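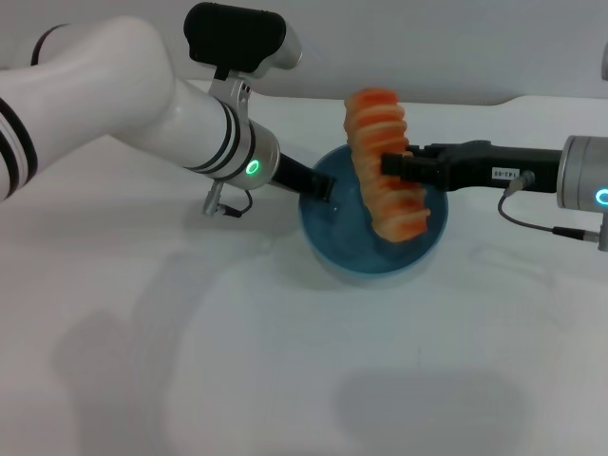 Figure 6.1 Two robotic arms working over one bowl. The gripper on the right holds an orange, spiral-cut food item.

Chapter 6
Automation and the Line Worker

When Dunder installed paired arms in its prepared-food plant in July, 17 portioning jobs were rewritten. Portioning by hand had been paid by the tray. Under the new terms, operators were paid by the shift and answered for stoppages, cleaning and changeovers - tasks that had belonged to maintenance.

This chapter treats such changes as problems of job design. Section 6.1 defines task allocation. Section 6.2 examines the training plan drawn up by Brahim Kettani, the plant's line supervisor, which set aside 30 hours per operator.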